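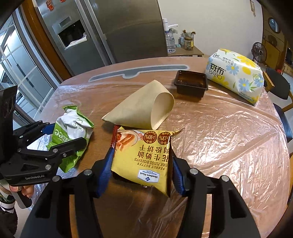

Biscuits on the table, March meeting.

Gerkbridge Reading Circle
Minutes of the March meeting, held in the back room at 7.30 pm

1. Minutes of the last meeting
Agreed, with one change: the Gutura stories were borrowed, and still have to go back.

2. Short story anthology
The collection now stands at 39 stories. The longest is 1,922 words and the next 1,802, both under the limit of 2,000. Two members asked for a higher limit next year. Left as it is for now.
The Nodis story was discussed at length. Most liked the supper scene but found the priest's speech too long. The author will be asked to trim it - no other cuts wanted.
Speech will be set with single quotation marks all through, apart from the one story written as a play.

3. Book for April
The Sotiropoulos novel was chosen over the ghost stories by one vote. Members should read as far as the end of part two. The library has three copies and will hold them at the desk.

4. Reading aloud
Four pieces were read. It was felt that dialect should be read as written - members may pass if they prefer not to.

5. Any other business
The heater is still faulty. Subscriptions are due by the next meeting.

Meeting closed at 9.15 pm.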